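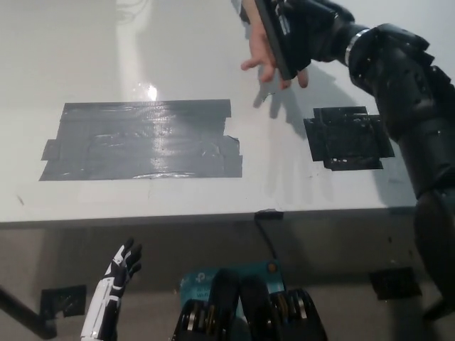
Up too late again. Blame the matchstick one. Uthai Chuensuk sent it over at lunch with no message, just the diagram, and I said to myself five minutes and then it was dark out. Twelve matches, four squares, move two to leave seven. I have definitely seen it before and I definitely could not do it. The trick is you stop thinking all the squares have to be the same size. Felt dumb, then felt clever, then felt dumb again for taking that long.

Wrote back to Uthai with the answer. He wrote "ok and now the sliding one." No congratulations. Typical.

The sliding one. Ugh. It's from the Mahawong set, the little booklet with the green cover, number 80. Plain tray, one big block, a bunch of small ones, get the big block to the corner. Cut some out of a cereal box since I don't own the real thing. Bad idea, cardboard slides over itself and then you've cheated without knowing it. Started over twice. Got the big block halfway across and then it sat there with two little ones wedged behind it like they paid rent.

The back of the booklet claims it can be done in 92 moves. Mine was well past that and still nowhere. Stopped counting after a while, which defeats the purpose I guess.

Coffee. Toast. Phone call from Mom, talked about her knee.

Afternoon — the number grid from the Flerkby page. I like those better, less fiddly. You get a four digit target and have to reach it with the digits you're given, each one used once. Today's target 3443. Palindrome, so I figured there was some neat way in, multiply by eleven, somthing like that. And there is, 3443 is 11 times 313. Looked very pretty on the paper. Completely useless with the digits I had. Spent a good half hour in love with 313 anyway.

Read the comments under it afterward. Somebody says the grid has two answers, somebody else says one of them is illegal because it uses a fraction in the middle. Long argument. I'm on the fraction side. If it comes out whole at the end who cares. Did not post. Typed a reply and deleted it.

Must find out where the old Illel newsletter went. Used to have a puzzle page at the back, river crossings mostly, wolf and goat and so on, but with meaner rules. There was one with three ferrymen who each lied on alternate trips and I never got it. I think I still have that issue in the box with the tax stuff. Not looking tonight.

Also I owe Jikulside an answer about the puzzle swap in January. They want to know if I'm bringing anything. I could bring the wire and ring thing, except I never worked out how to put it back together, so it would be going in a bag in 2 pieces. Maybe thats a puzzle too. Will say yes and worry later.

11:40 now. Had one more go at number 80, from the far end this time, big block already in the corner and working backward. Much better! Got it nearly to the middle before it jammed. So if I can get halfway from the front and halfway from the back, then only the bit in between is missing. Wrote the position down on the electric bill envelope so don't throw that out.

Teeth. Bed. Bill is due too, come to think of it.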